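Greifen an der Wand der Kiste: Gratonance gegen Berge, unsere Ergebnisse und eine Frage zur Auswertung
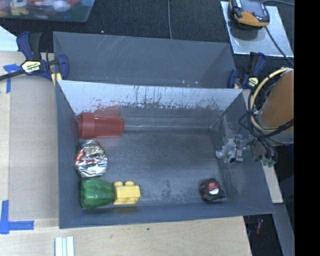

Thema zuletzt geändert: 18. Jun 2023, 21:47 Uhr

Forum Rakthorpe > Manipulation > Greifplanung und Lernen

wandgreifer_k
Guten Tag zusammen,

ich lese hier seit längerer Zeit mit und möchte jetzt selbst ein Ergebnis zur Diskussion stellen. Deutsch ist nicht meine erste Sprache, ich bitte um Nachsicht, wenn ein Fachwort nicht ganz stimmt.

Wir untersuchen das Greifen von Gegenständen, die nahe an der Wand einer Kiste oder direkt aneinander liegen. Die Kiste ist aus Blech und hat schräge Innenwände. Unsere Basislinie heißt Berge: Das Netz bekommt das Bild der festen Kamera, bewertet eine Menge von Greifkandidaten und wählt den besten. Das Netz wurde nur mit Erfolg oder Misserfolg trainiert. Gratonance ist unsere Erweiterung. Wir lassen jeden Kandidaten mit einer kleinen Verschiebung und einer kleinen Drehung mehrmals bewerten, und nur wenn die Bewertungen untereinander übereinstimmen, bleibt der Kandidat oben in der Liste. Die Idee ist, dass ein guter Griff auch dann gut sein soll, wenn die Kalibrierung um ein paar Millimeter nicht stimmt.

Zu den Daten: Insgesamt haben wir 551 Griffversuche aufgenommen. Davon sind 442 im Training und 108 in der Validierung. Ein Versuch fehlt, weil die Protokolldatei beschädigt war.

Für den Test haben wir pro Methode 28 Griffe ausgeführt, immer mit mehreren Gegenständen an der linken Wand. Berge hatte 17 Erfolge, Gratonance hatte 23. Als Erfolg gilt, wenn der Gegenstand nach dem Anheben drei Sekunden lang gehalten wird.

Meine Frage: Wie würden Sie dieses Ergebnis in einem kurzen Bericht formulieren? Ein Kollege meint, wir dürfen von einer deutlichen Verbesserung schreiben. Ich bin nicht sicher.

Mit freundlichen Grüßen
wandgreifer_k

momentenfrei
Willkommen im Forum, und dein Deutsch ist völlig in Ordnung. Wir duzen uns hier übrigens alle.

Zur Sache: nein, „deutlich“ würde ich nicht schreiben. 17 von 28 sind knapp 61 Prozent, 23 von 28 sind gut 82 Prozent. Das sieht nach viel aus, aber rechne mal die Wilson-Intervalle aus. Bei der Basislinie landest du grob zwischen 42 und 76, bei der neuen Methode zwischen 64 und 92. Die überlappen kräftig. Sechs Griffe Unterschied können auch ein guter Nachmittag sein.

tuellenfuchs
Überlappende Intervalle sind kein Test. Zwei Intervalle können sich überlappen und der Unterschied ist trotzdem signifikant. Wenn schon, dann bitte einen Test auf die Differenz.

Viel wichtiger finde ich aber die Frage, ob beide Methoden dieselben Anordnungen bekommen haben. Wenn ja, hast du gepaarte Daten und solltest sie auch so auswerten. Dann zählen nur die Fälle, in denen die eine Methode greift und die andere nicht.

momentenfrei
Geschenkt, ein Test ist das nicht. Ich habe es trotzdem schnell durch den exakten Test nach Fisher geschickt, und signifikant auf dem üblichen Niveau ist es ungepaart nicht. An der Empfehlung ändert sich also nichts.

wandgreifer_k
Vielen Dank für die schnellen Antworten (und gerne per Du).

Die Anordnungen waren ähnlich, aber nicht identisch. Wir haben eine Liste mit Anordnungen und stellen sie von Hand wieder her. Zum Beispiel: roter Becher liegend nahe der linken Wand, darunter die Kugel aus Alufolie, darunter die grüne Paprika, und der gelbe Spielstein berührt die Paprika. Etwas abseits liegt dann noch der runde schwarz-rote Gegenstand. Die Reihenfolge stimmt immer, aber die genaue Lage kann um einen Zentimeter abweichen, besonders bei der Folie, weil sie keine feste Form hat.

Ist das noch gepaart?

tuellenfuchs
Gepaart mit Rauschen, würde ich sagen. Du kannst es als gepaart auswerten, solange du die Abweichung im Bericht angibst. Ein Zentimeter ist bei dem Spielstein allerdings eine Menge. Ob er die Paprika berührt oder daneben mit Luft liegt, macht für einen Greifer mit kleinen Fingern einen riesigen Unterschied.

Leg doch das Kamerabild der vorigen Anordnung halbtransparent über das Livebild und schiebe die Sachen zurecht, bis es passt. Dauert pro Anordnung ein bis zwei Minuten.

blechkante
Ich werfe mal eine andere Sache ein. Die Schwierigkeit liegt bei solchen Kisten nach meiner Erfahrung gar nicht im Ranking der Kandidaten. Die Finger kommen von rechts über die schräge Wand, und bei allem, was weit links liegt, ist der Arm schon ziemlich gestreckt. Dann wird die Bahn ungenau. Wenn dein Gratonance Kandidaten bevorzugt, die gegen Verschiebung unempfindlich sind, misst du vielleicht nur, dass dein Arm links schlecht positioniert. Mit besserer Kalibrierung wäre der Vorsprung weg.

wandgreifer_k
@blechkante: Das ist ein guter Einwand und ich habe darüber nachgedacht. Ich sehe es aber etwas anders. Wenn die Methode einen Fehler der Position ausgleicht, dann ist das für uns ein Nutzen, auch wenn die Ursache beim Arm liegt. In der Praxis hat man nie eine perfekte Kalibrierung.

Aber es stimmt, dass ich dann nicht behaupten darf, Gratonance verstehe die Wand besser. Das habe ich im ersten Entwurf so geschrieben und werde es streichen.

blechkante
Genau darum ging es mir. Nutzen ja, Erklärung offen. Du könntest es ja trennen: die gleichen Anordnungen spiegeln, also alles an die rechte Wand, und noch einmal messen. Bleibt der Abstand zwischen den Methoden gleich, liegt es eher an der Wand. Schrumpft er, liegt es eher am Arm.

momentenfrei
Rechts kommt der Arm aber selbst in die Quere, sowohl beim Anfahren als auch im Kamerabild. Mit der Spiegelung änderst du drei Dinge auf einmal. Davon halte ich nichts.

Besser: künstlichen Versatz einbauen. Befehl an den Arm um zwei, vier, sechs Millimeter verfälschen, Gegenstände in der Mitte der Kiste, beide Methoden laufen lassen. Dann siehst du direkt, wie schnell die Erfolgsrate fällt, und die Wand spielt keine Rolle.

blechkante
Und dann weiß er über die Wand immer noch nichts. Aber gut, als erster Schritt einverstanden.

quaderlady
Frage von jemandem aus der Montage, nicht aus der Forschung: Steht die Kiste wirklich fest? Zwei Zwingen am hinteren Rand halten gegen Verschieben, aber vorne kann so ein Blechteil trotzdem ein wenig arbeiten, wenn der Greifer auf den Boden drückt. Wir hatten das bei uns einmal wochenlang nicht bemerkt.

wandgreifer_k
@quaderlady: Danke für den Hinweis. Die zwei blauen Zwingen sind fest angezogen, und auf dem Tisch ist mit blauem Klebeband markiert. Vor jeder Messreihe prüfe ich die Lage mit dem Auge. Ob sich das Blech unter Druck bewegt, habe ich nie gemessen. Ich werde eine Messuhr an die vordere Kante stellen.

@momentenfrei: Den künstlichen Versatz finde ich sehr überzeugend. Eine Sorge habe ich noch. Wir haben in den Trainingsdaten nur wenige Griffe in der Mitte, fast alle liegen links. Wäre dann der Vergleich nicht für beide Methoden außerhalb der gelernten Verteilung?

tuellenfuchs
Doch, aber für beide gleich, denn das Netz ist ja dasselbe, wenn ich dich richtig verstanden habe? Gratonance ändert nur die Auswahl nach der Bewertung?

wandgreifer_k
Ja, richtig. Das Netz ist dasselbe mit denselben Gewichten. Nur die Auswahl ist anders. Die Rechenzeit ist natürlich höher, weil jeder Kandidat mehrmals bewertet wird.

tuellenfuchs
Dann gehört noch eine dritte Variante in den Vergleich: die Bewertungen einfach mitteln, ohne auf Übereinstimmung zu prüfen. Das ist billig und jeder Gutachter wird danach fragen. Falls das Mitteln genauso gut abschneidet, brauchst du deine Schwelle gar nicht.

Und schau in den 108 Validierungsversuchen nach, ob die Schwelle dort gewählt wurde oder erst auf dem Test. Falls Letzteres, bitte neu testen.

wandgreifer_k
Die Schwelle wurde auf der Validierung gewählt, der Test war davon getrennt. Das Mitteln haben wir nicht ausprobiert, und ich ärgere mich ein bisschen, dass ich nicht selbst daran gedacht habe.

Ich habe inzwischen den Satz für den Bericht umgeschrieben. Er lautet jetzt: „In 28 Versuchen pro Methode erreichte Gratonance 23 und Berge 17 erfolgreiche Griffe. Die Anordnungen wurden von Hand nachgestellt. Der Unterschied ist bei dieser Anzahl nicht statistisch gesichert.“ Ist das so in Ordnung?

momentenfrei
Ja. So würde ich es unterschreiben.

tuellenfuchs
Ich würde noch angeben, welche Gegenstände misslungen sind. Wenn von den Fehlgriffen die meisten auf den Becher gehen, ist das eine andere Geschichte als bei gleichmäßiger Verteilung. Im internen Harnard-Bericht vom Februar hatten wir so eine Tabelle, und sie war am Ende nützlicher als die Gesamtrate.

wandgreifer_k
Die Tabelle kann ich aus den Protokollen erstellen. Ich mache zuerst die Messung mit dem Versatz und mit dem Mitteln als dritter Variante, dann melde ich mich mit den Zahlen in diesem Thema wieder. Vielen Dank an alle.

quaderlady
Und die Messuhr bitte nicht vergessen.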